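Accept all cookies | Manage my choices

Microplate

A microplate, also called a well plate or multiwell plate, is a flat tray with many small hollows, each of which works as a tiny test tube. It is one of the most useful objects in the modern laboratory, and one of the least noticed outside it. Blood tests, water checks, plant breeding, the search for new medicines: all of them lean on this modest piece of plastic!

Layout

The best known version has 96 wells in eight rows of twelve. Rows are given letters and columns are given numbers, so the top left well is A1 and the bottom right is H12. Larger formats squeeze 384 or even 1,536 wells into the same outline, and the wells grow wonderfully small as a result. At the other end of the range, plates with six or twelve wide wells are popular for growing cells.

The outer size is shared between makers. A plate bought in one country should sit happily in a reader built in another, and this simple agreement did a great deal to make the format so common.

Materials

Most plates are moulded from polystyrene or polypropylene. Clear plates suit tests where light has to pass through the sample. Black ones cut down stray light when a sample glows under a lamp, while white ones bounce back as much of a faint glow as possible. Well bottoms may be flat, round or V-shaped (the last is a delight when only a drop is left and every bit of it matters).

Use in teaching and local surveys

Plates are also cheap enough for small projects. The Sidonside stream survey, run each October from the Shehata field station, tested 87 water samples in its first year and has now passed 3,711. Each sample fills 2 wells, so that a slip in one can be spotted against the other.
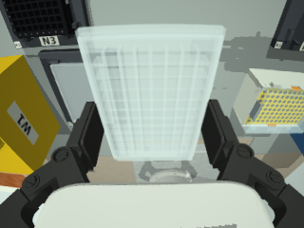
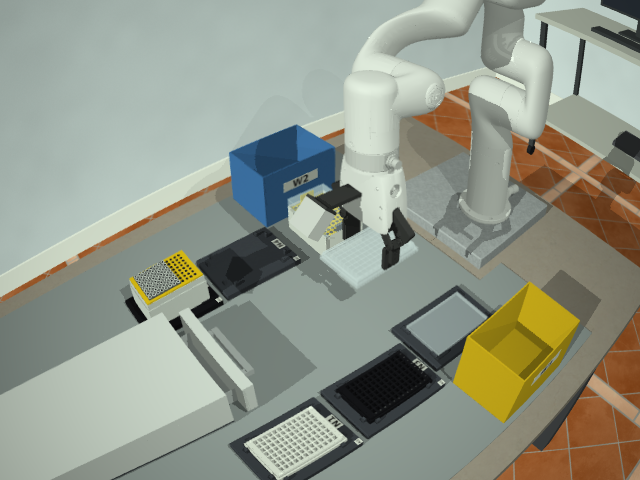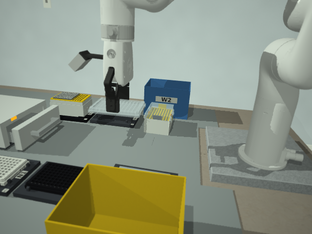

Edge wells deserve a special mention. Liquid dries out faster around the rim of a plate than in the middle, and this can nudge the results, a problem known as the edge effect. Many workers fill the outer wells with plain water and keep their samples further in. A lid or a sticky film also helps, as does a damp box for long waits.

Categories: Laboratory equipment | Plastic goods | Measurement

Last edited 2 Sep 2025. © Wanard Open Reference. Contact us | Back to top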